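Pelkonen Pantry Set, two months in

Posted 29 June 2024

I bought the Pelkonen set back in April, after one too many mornings of chasing spilled oats around the bottom of the cupboard. We live in a small place in Leltska with exactly one tall cabinet for dry food, so anything that stacks and keeps the moths out gets my full attention (and, let's be fair, more of my money than it should).

The set cost me 231 with shipping, and it took a whole rainy afternoon to move everything over. Flour, rice, lentils, three kinds of pasta I forgot I owned! The big size holds a 900 gram bag of rice with room left for a scoop, and that alone made me happy. The lids go on with a good firm push – my mother-in-law finds them stiff, so do try one in the store if your hands are sore. 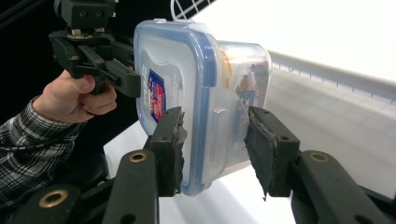

Clear plastic with a frosted lid and blue rim.

Now for the grumbles. The rims need to come clean after anything oily, and I do mean really clean, with a soft brush, or they hold on to the smell of peanuts for days. I also wish the small ones nested inside the big ones when empty. My old Rekau tubs did that, and I miss it every time I open the drawer.

I looked at the Tullar jars too, and they are lovely, but glass on a high shelf makes me nervous with kids about. For us the Pelkonens are staying, and I've got my eye on 2 more of the tall ones for cereal.

Rating: 4 out of 5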